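メジャーカップのくびれたところ

家で飲む一杯をどうにかしたい、と思いはじめたのは八月でした。暑くて、外に出たくなくて、でもちゃんと冷たくてちゃんとおいしいものが飲みたい。わがままですよね。で、いちばん最初に買ったのがお酒でもシロップでもなく、銀色に光るメジャーカップ、いわゆるジガーだったんです。 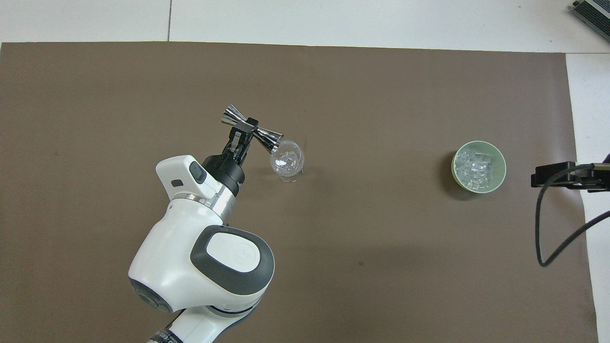
だって、かっこいいじゃないですか。円すいがふたつ、細いところで背中合わせにくっついていて、くるっとひっくり返せば大きいほうと小さいほうが入れ替わる。仕組みとしてはそれだけなのに、台所の引き出しに入れておくとそこだけ急にバーになるんです(隣は菜箸としゃもじですけど)。

買う前のわたしは、ずっと目分量でした。グラスに氷を入れて、瓶を傾けて、このくらいかな、で止める。それで困ったこともなかったんです。濃い日は濃いなあと思って飲み、薄い日は薄いなあと思って飲む。ところがある晩、自分でもびっくりするくらいおいしいレモンの一杯ができてしまって、翌日、同じものをもう一度飲みたくて作ったら、ぜんぜん違う味になりました。三日続けて挑戦して、三日とも違う。レモンをどれだけ搾ったか、シロップをどれだけ入れたか、まったく覚えていないんですから当たり前です。くやしくて、その足で道具屋さんに行きました。

行ったのは、駅の裏にある「シャーバジー」という小さな店です。鍋とか製菓の型とかが天井近くまで積んであって、目当てのものを探しているうちにいらないものまで欲しくなる、危ない店。ジガーだけで棚の一段が埋まっていて、細長いの、ずんぐりしたの、内側に目盛りの線が入ったの、といろいろあります。わたしが選んだのは2,000円の、飾りのないもの。目盛り入りも最後まで迷ったんですが、手に持ったときに指がくびれにすとんと収まる感じが気に入って、こっちにしました。

さて、買って帰って、さっそく使いますよね。こぼしました。盛大に。

何が悪かったのかというと、グラスから離れたところで量って、なみなみのまま「よいしょ」と運んでいたんです。計量スプーンのつもりでした。円すい形の器って口が広いので、少し傾いただけでふちから逃げていくんですよ。テーブルはべたべた、グラスに入った分はたぶん足りない、でもいくら足りないのかはもうわからない。量った意味がありません。

この話を、飲みもの教室をやっているイネス・バレットさんにしたら、げらげら笑われました。教室は「プロロウ」という名前で、元は自転車屋さんだった建物の一階にあります。イネスさんはポルトガルの港町の育ちで、日本語は早口、手はもっと早口です。

「グラスのほうへ行くんじゃなくて、グラスの上でやるの。ふちのすぐそば。そしたら旅をさせなくていいでしょ」

旅をさせない。いい言い方だなあと思って、その場でメモしました。持ち方も直されました。わたしは片方のカップをわしづかみにしていたんですが、持つのは真ん中のくびれのあたり。親指と人差し指で挟んで、中指を軽く添える。そうすると手首をちょっと返すだけで中身がすっと落ちます。腕ごと動かしていたころの苦労は何だったんだろう!

それから、注ぐときに思いきりよく、というのも習いました。こわごわ少しずつ傾けると、液がカップの外側をつたって、底のほうへ回りこんで、最後に手に来るんです。あれ、いやですよね。シロップだったときの悲しさといったらない。最初はゆっくりでいいから、傾けると決めたら途中で止めない。水で練習するといいよと言われて、家で一晩、水をひたすら注いでいました。テレビを見ながらやったので、ドラマの筋はひとつも覚えていません。

水の練習には、丸っこい透明のグラスがおすすめです。わたしはふだん背の高いグラスで飲むのが好きなんですが、背が高いと手も高く上げることになって、慣れないうちは肩に力が入ります。胴がふくらんだ低めのグラスなら、手元が近い。中がよく見えるし、持つと手のひらになじむ。冷たい飲みものを手のひらで包んだらぬるくなるじゃない、と夫には言われましたけど、ぬるくなる前に飲むのでいいんです。

下に敷くものも、なめてはいけません。わたしはずっと布巾を広げていたんですが、布巾はよれるんですよね。よれたところにグラスを置くと、かたっとなる。いまは「グレモン」の茶色い大判のマットを敷いていて、これが気に入っています。白いテーブルの上に茶色が広がっていると、そこから先が飲みものの場所、という感じがして、関係ない郵便物を置かなくなりました。前は請求書の上でレモンを切っていたようなものですから、たいへんな進歩です。

氷の話もさせてください。長いこと、製氷皿を冷凍庫から出してきて、ひねって、グラスの上でばらばらっと落としていました。狙った数が落ちたためしがない。ひとつはグラス、ふたつは床、残りは流し。それが、先に器へあけておくだけで、うそみたいに落ち着いて作れるようになりました。うちで使っているのは「イルタ」という食器屋さんで見つけたサラダ用の鉢で、本来の仕事はほとんどさせてもらえていません。ごめんね、鉢。

氷を入れる器は、淡い緑がとてもいいです。これは完全に好みの話なんですが、透きとおった氷に器の色がうっすらうつって、見ているだけで涼しい。白い器だとどこまでが氷だかわからなくなるし、濃い色だとちょっと重たい感じがします。置く場所はグラスから少し離すこと。くっつけて置くと、注ぐ手が鉢のふちにぶつかります(ぶつけました)。

ひとつだけ守っているのが、氷を先に出しすぎないことです。張り切って準備万端にして、レモンを搾って、ミントを洗って、音楽を選んで、なんてやっているうちに鉢の底に水がたまってしまう。氷は最後。いまは音楽も最後から二番目くらいにしました。

では、最近いちばんよく作っているものを書いておきますね。お酒は入っていないので、昼の三時に飲んでも誰にも叱られません。

はちみつ生姜のレモンソーダ
ジガーの大きいほうに一杯、生姜シロップ。
小さいほうに一杯、レモンの搾り汁。
はちみつをティースプーンに軽く一杯。
氷を入れる前に、ここでよく混ぜる。
氷をグラスの八分目まで。
炭酸水を静かに足して、下から一度だけ持ち上げるように混ぜる。

はちみつは冷たいものに溶けにくいので、氷より先に混ぜておくのがこつです。わたしは何度も順番を間違えて、最後のひと口だけがものすごく甘い、という飲みものを家族に出しました。娘はそこが好きだったらしく、ちゃんと作れるようになったら文句を言われました。むずかしいものです。

レシピに「何ミリリットル」と書かなかったのは、ジガーによって大きさが違うからです。同じ形に見えても、メーカーが変わると入る量も変わります。ただ、大きいほうと小さいほうで覚えておけば、自分の家の中ではいつも同じ味になりますよね。お友だちの家で作るときは、自分のを持っていくのがいちばん。わたしはハンカチにくるんで、かばんに入れていきます。一度、電車の中でかばんからぽろっと出てしまって、向かいの席の男の子にじいっと見られました。

手入れは、使ったらすぐ洗う、すぐ拭く。これだけです。ぴかぴかの金属って、水滴のあとがほんとうによく目立つんですよ。最初のころは洗いかごに伏せて放っておいたんですが(どちら向きに置いてもどちらかが上を向くので、そもそも伏せきれないんです)、朝になると上のカップに水が残っている。いまは柔らかい布で中まで拭いて、くびれのところもくるっとひと拭き。この、くるっ、が好きで、洗いものの最後の楽しみになっています。

イネスさんの教室には、あれから何度か通っています。一クラス4人だけで、終わるとみんなで残ったシロップを分けあって帰ります。この前の回では、量ったものと目分量のものを飲みくらべました。くやしいことに、イネスさんの目分量は、量ったものと区別がつかないんです。「300杯くらい量ったら、手が覚えるよ」だそうです。わたしは数えていないので、いま何杯目なのかわかりません。水の晩を入れていいなら、けっこう進んでいるはずなんですけど。入れちゃだめですかね。

次は柚子のシロップを仕込むつもりです。瓶はもう洗って、窓辺で乾かしてあります。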